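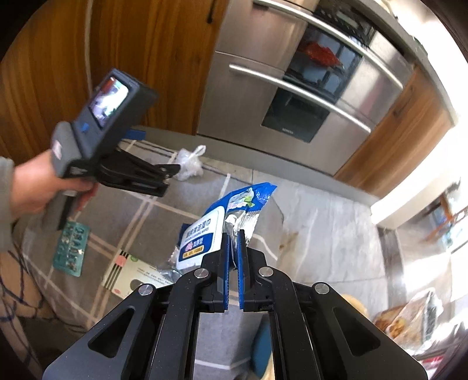 1/ Things I have learned from one month of trying to keep a kitchen floor clean in a rental in Hukton. A thread, mostly for my own records.

2/ The lease says the floor must be returned "in the condition received". The condition received was a colour I can only call landlord. I have photos. The agency has photos. We are each quietly confident.

3/ Week one I bought a proper mop. It came with 18 pages of instructions and a warranty card. I have owned cars with less paperwork.

4/ The mop moves dirt from the middle of the room to under the stove, where it joins the dirt of previous tenants. There's a whole community under there now. I believe they have a newsletter.

5/ Wet wipes are the coward's mop and I say this as a coward. One wipe does the patch in front of the sink. A second wipe does the patch you made visible by doing the first patch.

6/ Please don't flush them. The packets can say what they like. My old building in Clumel found out over a long weekend in July, and the plumber had the look of a man pricing a boat.

7/ Also please reseal the packet. Leave the flap up overnight and by morning you own a brick of dry serviettes that smell faintly of cucumber.

8/ Rang the agency to ask what cleaner they recommend for the tiles. Was on hold for 24 minutes. Recommendation: "just a normal one".

9/ Someone in the Clumel tenants' group swears by vinegar. Someone else says vinegar will ruin the finish. They have been at it for 17 comments and one of them has brought up the other's divorce.

10/ For the record I tried the vinegar. No harm to the finish, as there is no finish. The kitchen smelled like a fish and chip shop until bedtime and I ended up ordering fish and chips.

11/ Dropped a chip. Vinegar on the floor again, so call that a second coat.

12/ Current routine: sweep at night, wipe whatever's sticky, mop when my mum says she's in the neighbourhood. She lives in Zerkstead. It's a decent drive — I get plenty of warning.

13/ Her verdict last visit, standing in the doorway with her shoes on: "Well, you've been busy with work."

14/ Next month, the oven. If I don't post, check under the stove.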